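News > Surnport > Business

Surnport bag fee survives its own hearing
18 Feb 2024

Surnport will keep charging shoppers for plastic bags, the town council decided after three hours of discussion, much of it on whether a bag for loose carrots is really a bag.

The fee began in September and was supposed to make people bring their own. Sales of reusable bags have gone up nicely. So has the number of reusable bags left in the car, according to Murdo MacKinnon, who runs the grocery on Thaler Street and has heard the same apology at his register all winter.

"They pat their pockets first," he said. "I don't know what size of bag they think is in there."

The council received 173 written comments. Of those, 54 supported the fee, 51 opposed it, and the rest were mostly about parking.

Councilman Akash Rana had asked for a lower charge at small shops. He withdrew the idea when a resident wanted to know how small, and another offered to measure.

Stores that skip the fee can be fined $400. No fines have been issued so far. The town has yet to decide who would issue them, and the matter will come back next month, after the parking.

12 comments | 31 shares

Contact the newsdesk | © Skarnon News | Back to top

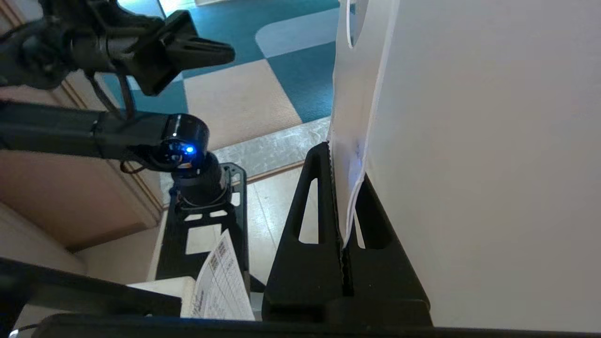

A sheet of translucent white plastic film, held upright at its lower end.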